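Speaker notes, two-arm planning talk, Corkthorpe
Apr 14, 2019

Slide 1. Title
Wait for the room to settle. Say who we are: the planning and tooling group at Carnbridge. The talk covers the software between "the perception module says there is a zucchini" and "the arm is moving." It does not cover hand design. If people ask about the hands, send them to the poster.

Slide 2. What the stack looks like
Three processes. Perception publishes object poses and a confidence for each one. Curik, our planner, reads those and produces paths for both arms. The controller runs at 500 Hz and follows whatever it was given last. Point at the arrows on the slide. The arrow from the controller back to the planner was missing in the first version, and most of this talk is about what went wrong without it.

Slide 3. Why we work in simulation first
The kitchen counter scene is our standard test. Same counter, same cutting board, produce, one bottle, one basket. The layout is reshuffled by a seed, so any failure can be replayed exactly. Every change to Curik has to pass 200 seeds overnight before it goes near hardware. Mention that we kept the seeds from September so that old and new numbers can be compared.

Slide 4. Perception output
Show the pose table. Explain the confidence column slowly, people always misread it. It is confidence in the pose, and the label has its own score. Round fruit gives a good position and a useless orientation. We used to pass that orientation straight through, and the planner would turn the wrist to line up with an axis that meant nothing. Now each object class has a list of free axes. For a round object all three rotations are free. For a long vegetable only the roll is free.

Skip the equations unless somebody from Wysocka asks. They are in the backup slides.

Slide 5. Clutter
When objects touch, the collision shapes overlap and the start state is already "in collision." The planner refuses to start. First fix: shrink every shape. That worked in the test and was a bad idea, the fingers began to clip neighbors. Second fix, the one we kept: allow contact between pairs that are touching at the start, and only those pairs. The list is rebuilt each time an object is picked up.

Slide 6. Two arms
Slow down here, this is the main slide.
We plan both arms together only when their swept volumes overlap. Otherwise each arm gets its own plan. Joint planning took up to 72 seconds on the worst seeds, and separate planning finishes fast enough that we stopped logging it.
The check for overlap is cheap. It uses boxes around the forearm and hand, padded by 2 cm. Say why the padding is there: the controller lags the plan a little at the start of a motion.
Usual question: why not give one arm priority? We tried it. The second arm waits too much, and with a shared basket it can wait forever.

Slide 7. Play the replay clip
If the video does not start, press the space bar again. Do not open the simulator live.
Talk over it. Colored lines are planned paths, the thin line is where the hand went. Ask people to look at the gap between them near the basket rim.

Slide 8. The missing arrow
Before the change, Curik assumed the arm was where the plan said it was. After a slow grasp the next plan began from the wrong joint angles and the controller jumped to catch up. Now the planner asks for the measured state and throws away any plan whose first point is too far from it. The code for this is short. Finding the bug took us most of a month, partly our own fault, the logs used two different clocks.

Slide 9. Tooling
One command replays a seed. One command compares two runs and prints the first time step where they differ. If the audience takes one thing home, let it be the second tool. Show the terminal output and leave it up long enough to read.

Slide 10. Open problems
Folding handles on containers. The basket model treats the handle as fixed.
Thumb occlusion: when the hand is around a small object, the head view loses part of it and the pose drifts. We freeze the pose at the moment the grasp starts, and that breaks if the object slips.
Replanning during a motion is still off by default.

Slide 11. Questions
Leave the counter view on screen during questions. Repeat each question into the microphone. 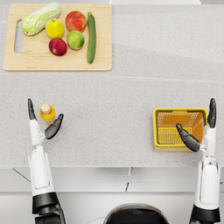
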